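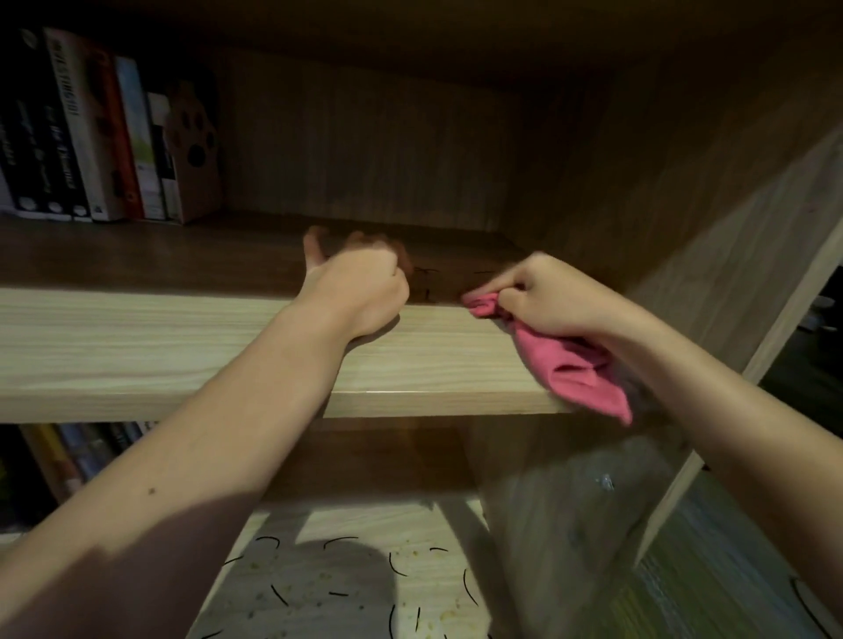 Shelf cleaning with a pink cloth at the Skurncombe reading room open day.

Visits > Libraries and Reading Rooms

Search this site... Go

The reading room at Skurncombe opens its doors every July, and I spent a morning there. It is on the upper floor of the old Girard building, up 55 steps. The books are all donated and the bookcases came from an office that closed. Visitors may borrow up to 4 titles.
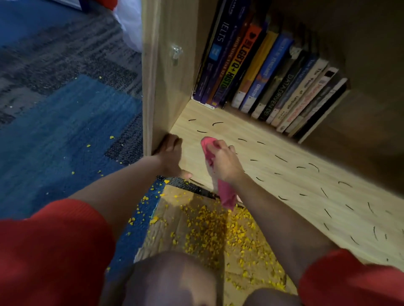
I went mainly to see how a small library looks after its furniture. Shelves are wiped with the books left in place, and each one gets its turn during opening hours. The stock is mixed. On a low shelf an IELTS book shares the row with "Data Driven DEI," and the dark marks on the board in front of them were getting the cloth.
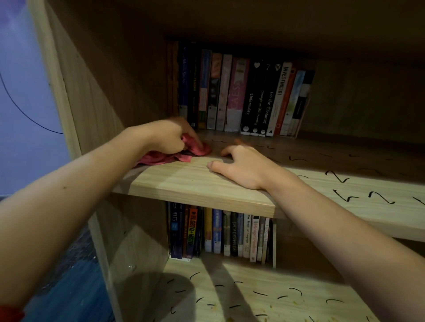 One visitor, Grodetti, said that a damp cloth takes off pencil but does little for marker, and that a school eraser is worth trying first. I have had the same experience at home with pale wood.

Upstairs talk then turned to the book sale, which starts at 3 p.m. Paperbacks are 79 cents.

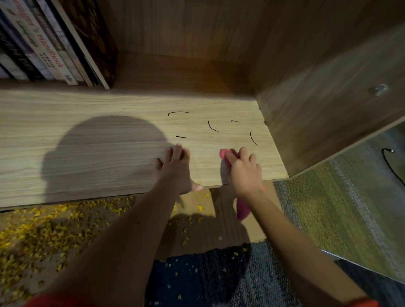

Hardcovers cost more and are priced inside the front cover. Bring cash and a bag. Parking is behind the building, and the side door is the one to use.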